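How Do You Teach a Robot to Pick Up a Sandwich?

Think about the last time you picked up a sandwich. Did you plan it? Did you whisper to your thumb, "Move a little to the left, please"? Of course not! Your hand just went and got it, and you were probably thinking about something else the whole time.

Robots don't have it so easy. A robot arm is really good at doing the same thing over and over, like tightening the same bolt in the same spot all day long. But put a squishy sandwich in front of it, in a new place every time, and suddenly it has a very hard job.

The team on the Ostik project wanted to find out how a robot with two arms could learn to handle all kinds of food. They tried something pretty wonderful: they let the robot learn from people.

Learning by copying

Remember how you learned to tie your shoes? Somebody probably showed you, and then you tried it, and your first bow flopped open (mine sure did!). Ostik learns a bit like that. A person steers the robot's arms through a job from start to finish. While that happens, the computer saves two things: what the cameras see, and how every joint in the arms moves. One full turn like that is called a demonstration, or a demo for short.

The team saved 983 demos. That's a lot of sandwiches going back and forth!

Then comes the practice part. A computer program called a neural network looks through all those demos again and again. Each time it makes a guess: "When things look like this, the arm should move like that." If the guess is far from what the person did, the program changes itself a tiny bit and guesses again. After a huge number of guesses, it gets good at them. Scientists call this imitation learning. Imitation is a fancy word for copying.

Why is a sandwich so tricky?

Let's try an experiment. Find an empty cup, a slice of bread, and a bag of chips. Pick each one up with only your thumb and one finger, and go slowly.

Did you feel it? You can pinch the cup pretty hard and it stays put. The bread squashes. The chip bag crinkles and slides around, and if you squeeze too much you get crumbs. Now imagine doing that without being able to feel anything in your fingertips. Ostik's fingers can't feel at all, so the program has to work out from the cameras when to stop squeezing.

Clear things are tough, too. See-through plastic lets light pass through it and makes shiny spots, and a camera can get confused about where the plastic begins and ends. That's why the team keeps see-through shelves and bags in the mix. Real snack counters are full of them!

The big question

Here's what the team really wanted to know. Is it better to show the robot one neat table many times, or lots of messy tables a few times each?

They named the two lessons after their practice rooms. In the Duvdale lesson, everything stayed in the same place for every demo. In the Nindard lesson, the food got moved before each one. Drinks went left, drinks went right, baskets traded places. Both lessons had the same number of demos, to keep things fair.

Then it was test time. Each robot program got 400 tries at picking up a food item and moving it to the right spot, on tables it had never seen before.

The Duvdale program got it right 149 times. The Nindard program got it right 225 times!

So the messy lessons won. The team thinks the Duvdale program learned where the sandwich usually was, and the Nindard program had to learn what a sandwich looks like. It's like knowing your way to the library. If you only remember "turn left at the red car," you're in trouble when the car drives off.

Is it perfect now?

Nope! Look at those numbers again. Even the better program missed 175 times. Sometimes it closed its fingers too early and grabbed air. Sometimes it let go too soon. The team looks closely at the misses – they're some of the most useful tries of all, and they help decide which demos to record next.

The next test is called the Tripathi challenge, and it uses both arms together: one holds a basket steady and the other fills it. Try that at home with one hand behind your back and a friend lending you theirs. It's harder than it sounds, and very funny.

Words to know

Gripper: the part at the end of a robot arm that grabs things.
Demo: one complete turn where a person shows the robot a job.
Neural network: a computer program that learns from lots of examples.
Imitation learning: learning by copying what someone else did.

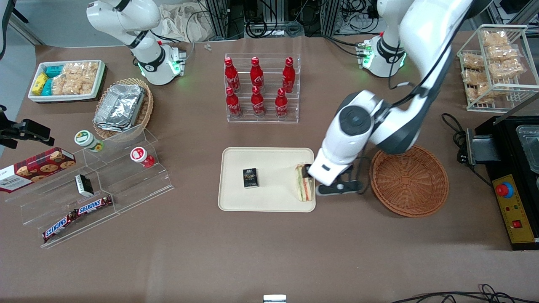
Savita Gautam: My class read this today and we tried the thumb-and-finger experiment with bread. Lots of squashed bread! One of my students wants to know what would happen if you mixed the two lessons, half neat tables and half messy ones. Would it beat 225?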